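Home | Reviews | Classroom Stuff | Freebies | Contact

Runley Table Timer Set, used for most of a semester

Last updated 02/05/2019

Quick one tonight, report cards are due and I have not started. But three people emailed about the Runley timers so here goes.

What you get: six table timers, one big one for the board, a charging tray, a pack of printed station cards. Third grade, 32 kids, six tables. I bought the set with my own money, same as most things in my room. Georges Salameh across the hall had the older Graltedo ones and I borrowed those for two weeks first so I can sort of compare.

The good. Kids can read them. Big numbers, no seconds unless you want seconds. You set the board timer and all the table ones follow. Takes me one button now. Used to walk table to table twisting dials while somebody fell off a chair. Center rotations went from a mess to pretty ok in the first week, and by the second week the kids were packing up before the chime. Didn't expect that.

The chime. Four sounds. Two are awful. The soft bell is the one you want, the "marimba" one will live in your head all weekend. Volume goes low enough for testing days, and you can mute one table and leave the rest on, good for my small group table where I run over every single time.

Charging. Tray holds all six but NOT the big one, which has its own cord. Why. Lost that cord twice already. A full charge gets me through the week if I remember to turn them off at dismissal. If I forget, they're dead by Thurs lunch. There's supposed to be a sleep mode. I can't find it in the booklet and I've read the booklet, all of it, it's tiny print.

Drops. They bounce. One went off the back counter onto tile and now has a crack by the button, still works. The Graltedo ones didn't survive a drop in Georges's room, he lost two before winter break.

Station cards. Skip em. Thin paper, clip art from forever ago, and the writing center card says "stationary." I made my own and they're on the freebies page, grab them, they're sized for the little slot on top of the timer. Print on cardstock. Laminate if your school's laminator is alive.

Things I use them for besides centers:
- silent reading (we started at four minutes, yes four)
- clean up race
- turns on the beanbag
- math facts, but only some kids like this, a few of mine get really anxious with a clock so I turn the face around for them

That last one matters I think. A timer on the table isn't great for every kid. I had one little guy who just watched the numbers and wrote nothing. Moved his timer to the windowsill, gave him a checklist, much better. So don't just stick one in front of everyone on day one.
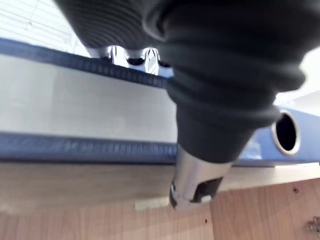 Black ribbed sleeve, close up, with the shiny metal parts at the top.

Setup took me one planning period. Pairing is hold the button till it blinks, then do the next one. Table five wouldn't pair. Karim Haddad, our tech guy, had me start over with table five first and then it was fine, so try that before you send anything back.

Would I buy again? Yes but on sale. If you only have two or three stations you don't need this, get a couple of cheap kitchen timers and spend the rest on markers. For five or six groups its worth it.

4 out of 5. Lost a point for the cord and the stationary thing.

Coming up: the Kerkix book bins, which I've had since February and already have opinions on.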